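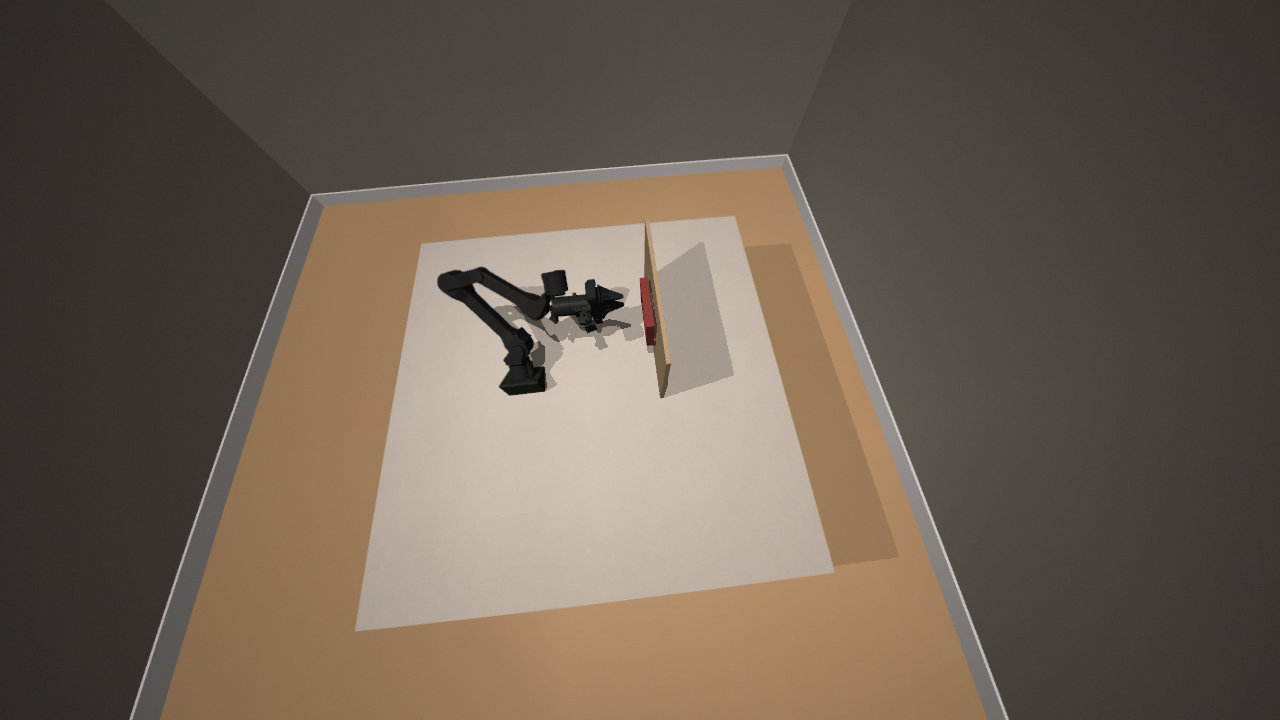

Alavancas: notas de apoio à aula 2

4 de abril de 2026
Por Ferent Rondonuwu

Na primeira aula ficámos pelas forças e pelos diagramas de corpo livre, e sei que alguns saíram com a cabeça cheia de setas. Hoje as setas começam a servir para alguma coisa! Vamos falar de alavancas, que são provavelmente a máquina mais antiga que temos e, para mim, uma das mais bonitas: uma barra, um ponto de apoio e duas forças. Com isto abre-se uma noz, levanta-se uma pedra, rema-se um barco e mastiga-se o almoço.

O momento de uma força

Antes de mais, uma experiência que podem fazer em casa hoje à noite. Empurrem uma porta pelo puxador. Agora tentem empurrá-la com um dedo encostado às dobradiças. A porta é a mesma e o peso também, mas o esforço é completamente diferente. O que conta para rodar um corpo é a força e a distância a que ela actua do eixo. Ao produto das duas chamamos momento:

M = F × d

F em newtons, d em metros, M em newton-metro (N·m). Atenção ao d, que é onde se perdem mais pontos nos testes: trata-se da distância medida na perpendicular à linha de acção da força. Se puxarem a porta numa direcção inclinada, o d encurta e o momento diminui com ele. Se puxarem exactamente na direcção das dobradiças, d é zero e podem puxar a tarde inteira que a porta não roda.

Escrevam também o sinal. A convenção que usamos nesta cadeira é positivo no sentido contrário ao dos ponteiros do relógio. Outros livros fazem o inverso e não faz mal nenhum, desde que não mudem a meio do exercício.

A condição de equilíbrio

Uma alavanca está em equilíbrio de rotação quando a soma dos momentos em relação ao apoio é nula. Com duas forças perpendiculares à barra, que tendem a rodá-la em sentidos opostos, fica:

Fp × dp = Fr × dr

p de potente (a força que nós fazemos), r de resistente (a carga que queremos vencer). Esta linha resolve metade da folha de exercícios, palavra.

Exemplo resolvido. Uma pedra exerce uma força de 600 N na ponta de uma barra, a 0,20 m do apoio. A nossa mão está do outro lado, a 2 m do apoio. Que força temos de fazer para a equilibrar?

Fp × 2 = 600 × 0,20
Fp × 2 = 120
Fp = 60 N

Sessenta newtons! É um saco de compras bem cheio. Desprezámos o peso da barra, e convém dizê-lo na resolução, numa linha, antes das contas.

Os três géneros

Classificamos as alavancas pelo elemento que fica no meio.

Primeiro género (interfixa): o apoio fica entre as duas forças. A tesoura, o baloiço de tábua, a balança de pratos, o pé-de-cabra quando o usamos para arrancar um prego. Pode multiplicar a força ou a distância, conforme o sítio onde pomos o apoio.

Segundo género (inter-resistente): a carga fica no meio. O carrinho de mão, com a roda a servir de apoio. O quebra-nozes. O abre-cápsulas clássico, que vale a pena observar com calma da próxima vez que tiverem um na mão. Neste género o braço da força potente é sempre o maior, por isso ganhamos sempre em força.

Terceiro género (interpotente): a nossa força fica no meio. A pinça, a cana de pesca, a vassoura. Perde-se em força e ganha-se em amplitude de movimento. Muita gente acha que é um mau negócio, mas experimentem varrer uma sala com um carrinho de mão.

O caso do antebraço

O meu exemplo preferido, e peço desculpa pelo entusiasmo. Dobrem o cotovelo em ângulo recto com um livro na palma da mão. O apoio é a articulação do cotovelo. A carga está na mão, longe. O bíceps liga-se ao antebraço a poucos centímetros do cotovelo, entre os dois. Terceiro género, portanto.

Façamos as contas com valores simplificados: o livro pesa 20 N e está a 0,32 m do cotovelo; o bíceps puxa na vertical, a 0,04 m.

F × 0,04 = 20 × 0,32
F × 0,04 = 6,4
F = 160 N

O músculo faz oito vezes a força do peso que está a segurar (e ainda nem contámos com o peso do próprio antebraço). Em troca, um encurtamento pequeno do músculo leva a mão por um arco enorme. É assim que conseguimos atirar uma bola.

A energia não se inventa

Volta sempre a mesma pergunta: se a alavanca multiplica a força, estamos a ganhar energia de graça? Não estamos. No exemplo da pedra fazemos uma força dez vezes menor, mas a mão tem de descer dez vezes mais do que a pedra sobe. Se a pedra subir 2 cm, a mão desce 20 cm. O trabalho, numa barra ideal sem atrito, é igual dos dois lados:

60 × 0,20 = 12 J
600 × 0,02 = 12 J

Guardem este resultado, porque vai reaparecer nas roldanas e no plano inclinado quase sem mudar uma vírgula.

Erros que vejo muitas vezes

Medir os braços a partir da ponta da barra e não a partir do apoio. No quebra-nozes isto até dá certo, por acaso, e depois no pé-de-cabra é um desastre.

Misturar centímetros com metros. Dentro da condição de equilíbrio os centímetros dos dois lados cancelam-se, mas no cálculo de um momento isolado já não.

Confundir massa com peso. Uma massa de 40 kg não é uma força de 40 N! Multipliquem por g (usamos 10 m/s² nestas folhas).

Exercícios para entregar

1. Uma criança com 40 kg senta-se num baloiço de tábua a 1,5 m do apoio. A que distância se deve sentar outra, com 30 kg, para o baloiço ficar em equilíbrio?

2. Um carrinho de mão leva uma carga de 600 N a 0,50 m do eixo da roda. As pegas estão a 1,50 m do eixo. Calcule a força total exercida nas pegas.

3. Um portão precisa de um momento de 2.000 N·m para começar a rodar. Que força perpendicular é necessária a 4 m do eixo? E a 2 m?

4. Escolha três objectos da sua cozinha e classifique-os quanto ao género. Faça um esquema de cada um, com o apoio e as duas forças assinalados. Os esquemas à mão são bem-vindos, mesmo tortos.

Soluções dos três primeiros: 2 m; 200 N; 500 N e 1.000 N.

Para a próxima aula tragam régua, um lápis redondo e algumas moedas iguais. Vamos montar balanças em cima das mesas.

Materiais relacionados
Caderno Kultetti: forças e diagramas de corpo livre
Caderno Kultetti: roldanas fixas e móveis
Folha Zendel: plano inclinado, exercícios resolvidos
Folha Zendel: centro de massa e estabilidade
Formulário de estática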